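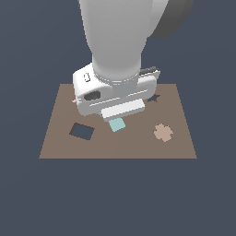
How to budget for a pick-and-place arm before you sign anything

Start with the job, on paper. Write down the part, how it arrives, and where it has to end up. If you can't say how tight the fit is, you aren't ready to ask for quotes.

Next, ask for the simulation and treat it as a sales document. A cube held near a square hole in clean rendered space tells you about reach and grip angle. It tells you very little about your parts, your lighting or your floor. Ask what happens when the part is tilted, and get the answer in writing.

Then price what the quote skips. Our Flokham quote left out spare fingers, guarding and 2 days of training. Rizwan Navaratnam got the missing items added up and they came to $668 a month over the lease — enough to kill the payback claim.

Last, run your own trial with your worst parts. We asked for 206 cycles, no resets by the vendor's technician. Tjoa agreed. Culetti wanted to send another video, so we crossed them off.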